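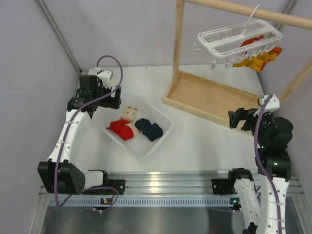

Wooden drying stand with tray base, clear bin holding two items of clothing.

Forum > Laundry & Drying > Racks and Stands
Posted by toan_cu, December, 9:40 pm

Question on wooden stands with a tray base. I move damp items from a clear plastic bin to the stand. The tray is bare wood. Does it need sealing, or will it cope with drips?

lmai950
Seal it. Two thin coats of water-based varnish, light sanding between. Bare wood stains at the joints first.

nhan.than
Disagree. If the spin cycle is doing its job there should be no drips. I have used an untreated Telulska stand for nine years. Wipe the tray, stand it on edge overnight.

lmai950
Depends on the spin. My Mulen tops out at 950 rpm and heavy cotton still drips.

anh_bui
More concerned about the bin. Solid sides give no airflow, so damp clothes sour in there. Fine for carrying - not for waiting.

toan_cu
They sit in it an hour at most.

anh_bui
An hour is OK. Overnight is not.

nhan.than
Varnish also peels where hangers rub. Oil is easier to redo.

lmai950
Oil can mark light fabric until it cures. I would still varnish the tray and leave the rest alone.

toan_cu
Will varnish the tray only. Thanks.

Related threads
Corrigan folding rack, loose hinge pin
Siltis 1005 dryer: lint behind the drum
Vented or solid bins for damp laundry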